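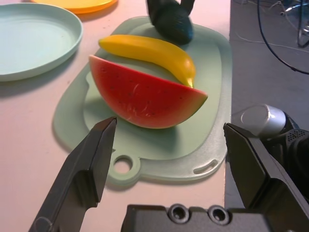 ## 4. Installation de la cuisine de jeu Edo

Cette section concerne la cuisine de jeu Edo montée selon la section 3, avec ou sans le module d'angle Brokitz. Elle couvre le choix de l'emplacement, la mise à niveau, la fixation au mur, le branchement du bloc lumineux et les contrôles à faire avant la première utilisation.

L'installation doit être réalisée par un adulte. Tenir les enfants à l'écart jusqu'à la fin du paragraphe 4.7. Les petites pièces non montées (vis, caches, cales, piles) présentent un risque d'étouffement.

### 4.1 Matériel nécessaire

Fourni dans le sachet C :

- équerres murales
- vis de 38 mm pour les équerres côté meuble
- cales de mise à niveau en caoutchouc
- caches autocollants
- clé hexagonale

Non fourni :

- tournevis cruciforme de taille moyenne
- niveau à bulle
- mètre ruban et crayon
- vis et chevilles adaptées à la nature du mur
- perceuse, si le mur l'exige
- piles du bloc lumineux (format indiqué à l'intérieur de la trappe)

> **Note** - Les vis de 38 mm servent uniquement à fixer les équerres sur le meuble. Elles ne conviennent pas au mur. Le choix des vis et des chevilles murales dépend du support : plâtre, brique, béton ou ossature bois. En cas de doute, demander conseil dans un magasin de bricolage.

### 4.2 Choisir l'emplacement

1. Choisir un sol plat et stable. Un tapis épais ou une moquette à poils longs empêche les pieds de porter correctement.
2. Mesurer la largeur disponible le long du mur. Avec le module Brokitz monté à droite, l'ensemble occupe 1 519 mm, poignées et caches compris.
3. Laisser un dégagement de 600 mm devant le meuble. La porte du four doit pouvoir s'ouvrir complètement sans toucher un autre meuble, un lit ou un radiateur.
4. Vérifier qu'aucune prise de courant, aucun câble et aucun cordon de store ne se trouve derrière le meuble ou à portée depuis le plan de travail.
5. Vérifier le trajet des canalisations et des câbles dans le mur aux points de perçage prévus. Un détecteur de métaux est utile dans les logements anciens.

Ne pas installer le meuble :

- sous une fenêtre que l'enfant pourrait atteindre en montant sur le plan de travail ;
- contre un radiateur, un poêle ou un convecteur ;
- dans une salle de bains ou une buanderie non ventilée ;
- en extérieur, même sous abri. Les panneaux gonflent et les charnières rouillent.

**Plinthes.** Si la plinthe est plus épaisse que l'encoche arrière des montants, le meuble ne touche pas le mur. Deux solutions sont possibles : déposer la plinthe sur la largeur du meuble, ou placer une latte de même épaisseur entre le mur et chaque équerre. Ne jamais laisser un vide derrière les équerres en comptant sur la longueur des vis.

### 4.3 Mettre le meuble à niveau

1. Placer le meuble à son emplacement définitif. Le soulever à deux personnes par les montants latéraux. Ne pas le tirer par le plan de travail ni par le robinet.
2. Poser le niveau à bulle sur le plan de travail, dans le sens de la largeur.
3. Repérer le côté le plus bas. Glisser une cale sous le pied avant de ce côté, puis contrôler à nouveau.
4. Recommencer dans le sens de la profondeur.
5. Appuyer fermement de la main sur chaque coin du plan de travail. Le meuble ne doit pas basculer.

Deux cales au maximum peuvent être superposées sous un même pied. Au-delà, changer d'emplacement ou reprendre le sol.

> **Note** - Un défaut de niveau se remarque d'abord à la porte du four : elle se referme seule ou reste entrouverte. Régler le niveau avant de toucher aux charnières. Dans la plupart des cas, la porte se remet en place sans autre réglage.

### 4.4 Fixer le meuble au mur

**ATTENTION - La fixation murale est obligatoire.** Un enfant qui s'appuie sur la porte du four ou grimpe sur le meuble peut le faire basculer. Des blessures graves sont possibles. Ne pas mettre le meuble à disposition, même pour quelques minutes, tant que les deux équerres ne sont pas vissées.

1. Visser une équerre à l'arrière de chaque montant, dans les avant-trous, avec les vis de 38 mm. Serrer à la main. Une visseuse réglée trop fort arrache le filetage dans le panneau.
2. Plaquer le meuble contre le mur et marquer au crayon les trous des équerres.
3. Écarter le meuble, percer et poser les chevilles.
4. Aspirer la poussière de perçage. Elle raye le plan de travail si elle est essuyée à sec.
5. Remettre le meuble en place et contrôler le niveau une dernière fois.
6. Visser les équerres au mur.
7. Tirer le haut du meuble vers soi, avec les deux mains. Aucun jeu ne doit être perceptible.
8. Coller les caches sur les têtes de vis visibles.

Si une cheville tourne dans son trou, ne pas continuer à serrer. La retirer, passer à une cheville de diamètre supérieur ou décaler le point de fixation. L'équerre comporte deux trous oblongs pour cet usage.

**Cloisons légères.** Sur une plaque de plâtre simple, utiliser des chevilles métalliques à expansion ou rechercher un montant de l'ossature. Les chevilles en plastique courantes ne tiennent pas dans ce type de cloison.

### 4.5 Raccorder le module d'angle Brokitz

Passer ce paragraphe si le meuble est installé seul.

1. Retirer les deux bouchons du montant droit de la cuisine Edo. Les conserver.
2. Approcher le module. Les tourillons doivent entrer sans forcer. S'ils résistent, vérifier que le module repose bien sur le même niveau que la cuisine.
3. Insérer les vis de liaison depuis l'intérieur du module et les amener au contact, sans serrer.
4. Aligner les deux plans de travail. Passer le doigt sur le joint : aucune arête ne doit accrocher.
5. Serrer les vis de liaison en alternant celle du haut et celle du bas.
6. Fixer le module au mur avec sa propre équerre, selon le paragraphe 4.4.

> **Attention** - Le module possède sa propre fixation murale. Les vis de liaison assurent l'alignement, elles ne retiennent pas le module en cas de bascule.

Pour un montage à gauche, les tourillons et les bouchons s'inversent. La barre à crochets doit alors être retournée, sinon l'extrémité ouverte dépasse du côté du passage.

### 4.6 Mettre en service le bloc lumineux

Le bloc lumineux Soomro est placé sous la plaque de cuisson. Il éclaire les deux foyers et produit un son de frémissement. Il ne chauffe pas.

1. Ouvrir la porte du four et repérer la trappe, en haut du compartiment.
2. Dévisser la vis de la trappe. Elle reste prisonnière du couvercle.
3. Insérer les piles en respectant les polarités gravées dans le logement.
4. Refermer la trappe et revisser complètement.
5. Tourner le bouton gauche vers la droite. Le foyer avant s'allume. Le bouton droit commande le foyer arrière.

Le son se coupe avec le petit interrupteur situé à côté de la trappe. L'éclairage continue de fonctionner normalement. Les foyers s'éteignent d'eux-mêmes si aucun bouton n'est tourné pendant quelques minutes.

Précautions concernant les piles :

- ne pas mélanger piles neuves et piles usagées, ni des types différents ;
- ne pas recharger des piles non rechargeables ;
- retirer les piles avant une période sans utilisation, par exemple la fermeture d'une salle de jeux en août ;
- en cas de coulure, porter des gants, nettoyer les contacts avec un chiffon sec et remplacer toutes les piles ;
- déposer les piles usagées dans un point de collecte.

### 4.7 Contrôles avant la première utilisation

Effectuer les contrôles dans cet ordre :

1. Les équerres sont vissées au meuble et au mur, sans jeu.
2. La porte du four s'ouvre entièrement et ne frotte pas au sol.
3. Les étagères sont en appui sur leurs quatre taquets.
4. Le robinet tourne, mais ne se soulève pas.
5. Le bac de l'évier est enclenché des deux côtés.
6. La trappe à piles est vissée.
7. Aucun emballage, sachet ou lien ne reste dans les compartiments.

La barre à crochets se trouve 167 mm au-dessus du plan de travail. Elle est prévue pour des ustensiles et des accessoires légers. Ne pas y suspendre de sac, de vêtement ou de cordon.

### 4.8 Accessoires et aliments factices

Les accessoires de dînette d'autres marques peuvent être utilisés avec la cuisine Edo. Respecter l'âge indiqué sur leur emballage, qui peut être différent de celui du meuble. Avant usage, retirer les étiquettes et les attaches, puis laver les pièces en plastique à l'eau tiède savonneuse. Bien rincer et laisser sécher à l'air.

Examiner régulièrement les pièces. Jeter celles qui sont fendues, qui présentent un bord coupant ou dont un fragment se détache. Des rayures de surface n'empêchent pas l'utilisation.

L'évier n'est pas étanche. Ne pas le remplir d'eau. Pour les jeux d'eau, sortir le bac et le poser sur une table ou au sol, loin du meuble. L'essuyer avant de le remettre en place.

### 4.9 Défauts courants après l'installation

| Défaut | Cause possible | Action |
|---|---|---|
| La porte du four s'ouvre seule | Meuble penché vers l'avant | Reprendre 4.3, puis contrôler les équerres |
| Un seul foyer s'allume | Connecteur mal enfoncé | Retirer les piles, ouvrir le capot, enfoncer le connecteur |
| Aucun foyer ne s'allume | Pile inversée ou usée | Vérifier les polarités, remplacer toutes les piles |
| Le son persiste, interrupteur sur arrêt | Interrupteur entre deux positions | Le pousser jusqu'au clic |
| Décalage entre les plans de travail | Vis de liaison serrées trop tôt | Desserrer, aligner, resserrer selon 4.5 |
| Le robinet se soulève | Écrou inférieur desserré | Serrer l'écrou par le dessous |

Resserrer toutes les vis un mois après l'installation, puis deux fois par an. Dans une crèche ou une salle d'attente, faire ce contrôle chaque mois.

Les pièces de rechange se commandent auprès de Kandeck, avec la référence inscrite sur l'étiquette collée sous le plan de travail, côté évier. Relever cette référence avant de fixer le meuble au mur - elle est difficile à lire ensuite. L'entretien des surfaces et le réglage des charnières sont traités à la section 5.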